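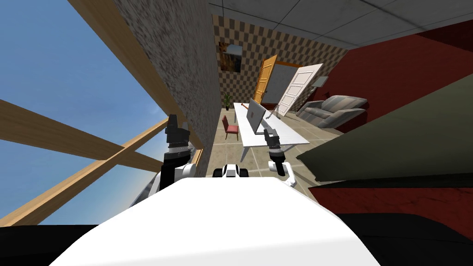 Render: white torso, two arms with black grippers, desk past the right one.

Tuesday, April 27, 2021
Cutting room, subtitle pass on Dirkia

Started at nine, or what the wall clock in here calls nine. Opened the project, opened the subtitle file, closed the subtitle file, made coffee, opened it again. 2,131 lines. For a film in which the main character mostly refuses to speak.

Recap for whoever reads this after me: Dirkia follows two bakers on the same street, the old El Ouafi shop and the chain place that opened across from it. The father won't talk about the chain. The daughter won't talk about anything else. The subtitles were typed up from the first assembly, then we recut the whole middle, so everything after the flour delivery now says something sensible at the wrong moment. The father looks at a tray of rolls and the screen says "She was never any good with money." Got a laugh from me. Not from Naima.

Done this morning:
Reel 1 retimed and checked against picture. Clean.
Reel 2 retimed up to the argument in the yard. Stopped there on purpose.

The yard is a problem. Three people talk at once and the old subtitles give all three of them complete sentences with commas. Real people in a yard do not wait for each other. Tried it with dashes, two speakers per title, dropped the uncle. It reads fine but now the uncle moves his mouth for a long time and apparently has no opinions. Tried it with only the uncle. Worse. He mainly has opinions about parking.

Naima Belhaj came by before lunch and watched it standing up with her coat on, a bad sign. She did the original translation so I expected a fight over the dropped lines. She let those go without a word and fought me over one word instead. The father calls the new shop something I had as "the competition." She says he'd never say that, it makes him sound like a man with a business plan. What he says is closer to "them over there." Changed it everywhere. She was right and it fixes the scene at the end too, where he says it again and it's his daughter he means. I had missed that completely, after watching it since winter.

Note on reading speed: I've been too generous. Titles that hang on after the person has stopped talking make everyone look like they're thinking, and some of these people are not thinking. Trim the tails, especially on the salesman.

Murno crashed twice in the afternoon. Both times on export, both times after telling me the export was complete. I now save before saving. Colleagues: do NOT update it on the edit machine until this film is out the door, whatever the little orange box says. It ate the italics on all the off-screen lines, so radio and phone voices look like they're in the room. Put back by hand in reel 1. Still to do in reel 2.

Festival paperwork. Jeker wants a 500-word synopsis, and we have one that runs to 400, all of it written by me in a bad mood. It currently describes the film as "a portrait of a street." Every film I've sat through this year was a portrait of a street. The director wants the word "resilience" in there. I've proposed that we show a man getting up in the dark to bake bread and let people come up with the word themselves. We'll see who types faster.

Also asked for the opening title to go later. It sits on top of the first shot of the oven being lit, the best shot we have, and at the moment you can barely see it for the producer's name. Moving it to the walk home costs nothing. Expect a phone call.

Sound: the hum under the kitchen interview is the fridge. It can stay. We spent most of a day trying to get rid of it in the last pass and without it he sounds like he's being held somewhere.

For tomorrow
Yard scene, put the uncle back, but only the parking.
Italics, reel 2.
Spelling of the street name: three versions in the file, and the sign in the film makes four. Go with the sign.
Trim the salesman.
Ask Naima about the song over the end credits. She says it can't be translated. The July deadline says it can.

Left the export running when I went home. It says complete.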